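3. Shared kitchens and water use in the Clandwood offices

3.1 Background to the survey

Water use in office buildings is usually reported for the building as a whole. A single meter at the street connection gives a monthly total, and that total is then divided by floor area or by the number of people employed on the site. The method is cheap and allows one building to be compared with another, but it says little about where inside the building the water goes. Restrooms are assumed to account for most of it, cooling equipment for a large part of the rest, and kitchens are commonly folded into a category named "other." Earlier work by Kubo and Jin on two buildings in Vikcombe suggested that this last category deserves separate treatment, as staff kitchens there had grown in number and in size while the rest of the plumbing had stayed the same.

The present section reports on the kitchen component of the Clandwood survey. The survey covered 318 kitchen points in office premises let to small and medium-sized employers. A kitchen point was defined as any sink with a running supply that was open to all staff and was used mainly for food, drink or dishes. Sinks in restrooms, cleaning closets and laboratories were excluded. Where one kitchen held two separate sinks with separate faucets, each was entered as a point of its own. A sink with two basins served by one faucet was entered once.

3.2 Collection of data

Flow was logged at the supply line beneath each sink. The loggers recorded the start and end of every draw and the volume passed, and were left in place for the whole of February. Draws shorter than one second were discarded, as bench tests had shown that the loggers could not separate these from changes in line pressure. Premises were also asked to complete a short form on the number of staff normally present, the hours during which the kitchen was open and whether a dishwasher was available. Forms were returned for all but nine of the points. The missing values were left blank and the points concerned were dropped from any comparison that depended on them.

In parallel, a questionnaire was sent to staff at the same premises. A total of 1032 usable replies were received. The questions dealt with habits at the sink: whether dishes were washed under a running faucet or in a filled basin, whether the respondent rinsed items before placing them in a dishwasher, and how long the water was left to run before drinking. Genji Kubo prepared the wording and Aiguo Jin carried out a trial with staff of the Ikeda building, after which two questions were shortened and one on bottled water was removed.

Each kitchen point was also described by a surveyor using a standard sheet. The sheet recorded the number of basins, the type of faucet, the presence of a pull-down or fixed nozzle, and the position of the sink in the room. Some sinks stood against a wall, some were set in an island, and a small group stood in a corner with access from one side only. Surveyors were told to record what was installed and to make no judgment of its condition.

3.3 Washing habits and basin layout

Replies to the questionnaire showed a clear preference for washing under a running faucet. This was true of respondents at premises with one basin and of those at premises with two, although the preference was weaker in the second group. Respondents with access to two basins were more likely to say that they filled one of them at least once a week. Several added that they did so only when washing up for a meeting or a shared lunch, and that a single mug or plate was nearly always rinsed under the flow.

Layout was therefore kept as a separate variable in the analysis. The double basin, with one faucet placed between the two halves, was treated as its own class (Figure 4).

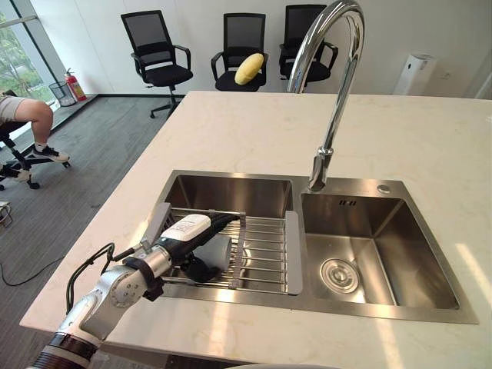
Figure 4. Double-basin stainless steel sink with gooseneck faucet and pull-down nozzle, set in an island countertop in an office room.

The logged data agree with the replies in direction, though the difference between classes is smaller than the replies alone would suggest. Long draws, which are taken here as a sign of basin filling or of extended washing, were more frequent at double-basin points. Short draws were spread evenly over the classes. The loggers cannot show what the water was used for, and a long draw may equally reflect the filling of a kettle or a large jug. Adjustment for the number of staff present reduced the difference further - in premises with a dishwasher it could no longer be separated from normal variation.

Island sinks raised a further point of method. At these points the supply line often ran beneath the floor and entered the cabinet from below, leaving little straight pipe on which to mount a logger. A shorter mounting bracket supplied by Briltisico was used in such cases. Readings taken with the two brackets on the same line were compared before the survey began, and no correction was applied.

The coded survey sheets and the blank questionnaire were deposited with the Clandwood records office in March 2025. Requests for the logger files should be addressed to the authors, as the lease terms of certain premises do not permit open release.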